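Saltwood Returns and Repacking: Automation Progress Report

To: Truder program office
From: I-seul Heo, floor operations
Date: Jun 23, 2019

Where we are

The last report ended with the packing cell bolted down and switched off. It is now bolted down and switched on, which the program plan calls Phase 2. It runs one shift out of two, packing travel kits for the Kiltham account: toiletries into cases, cases onto the belt, belt to the label bench. The second shift still packs by hand and is still faster, and has been gracious enough to mention it only at handover.

Output

In January we told you the cell would do 200 cases a shift by the end of this period. The best shift so far is 182. The usual one is lower, mostly on account of tubes. Bottles have a shape and keep it. A half-stiff tube has opinions, and when it rolls the arm stops and waits for a person to come and have a word with it. Soft pads on the fingers have helped. The Tazi scheduling software still records every one of these stops as "operator absence," including the ones where the operator has her hand on the tube at the time. We have asked for a new category.

What has changed for the people

The original proposal said packers would be "freed for higher-value work." So far the higher-value work has been walking over to the cell when the light goes amber. Three packers share that duty and they take it in turns, an hour each, after a fortnight of one person doing whole shifts and going home with a headache from the buzzer. The buzzer has been replaced with a quieter one. I would put that at the top of our achievements if the form had a box for it.

Sore wrists are down. The packers on the automated shift no longer do the long reach over the case lid, and the first-aid book shows it. Against that, they stand more, and the mats you paid for went to the wrong building. They are coming back.

Nobody has lost hours. Five people asked me in the first week whether they would, and I gave them the answer your office gave me, in writing, with the signature on it. It is pinned up by the lockers.

Training by demonstration

The part of the budget marked "skills transfer" has gone into having packers show the work with hand-held grippers, so that the arm can learn from how they do it. Eighteen packers have now taken a turn. The first session was slow going — people who can fill a case in their sleep find it humbling to pick up one bottle with two large fingers.
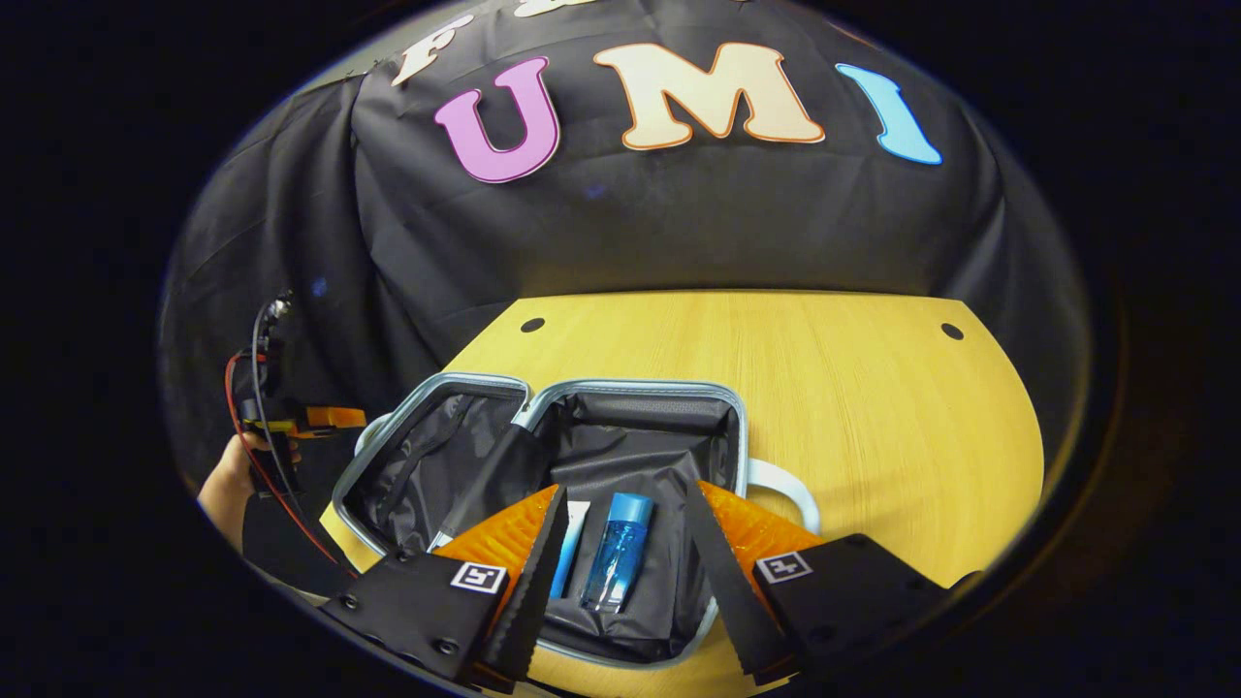

We pay demonstration time at the lead packer rate. This was not in the plan and it is now in the spending table, under "other." The reasoning is simple enough: they are teaching, and we pay teachers. Two of the older hands declined to take part, and we left it there.

What the sessions have also turned up is that no two packers fill a case the same way, and that the written procedure matches none of them. The procedure is being rewritten by the people it describes.

Next period

Move the cell to both shifts, if the tube stops come down by half. Get the mats. Agree with Truder on who owns the demonstration recordings, a question the packers raised before any of us did, and on which I would like a reply before the next round of sessions is booked.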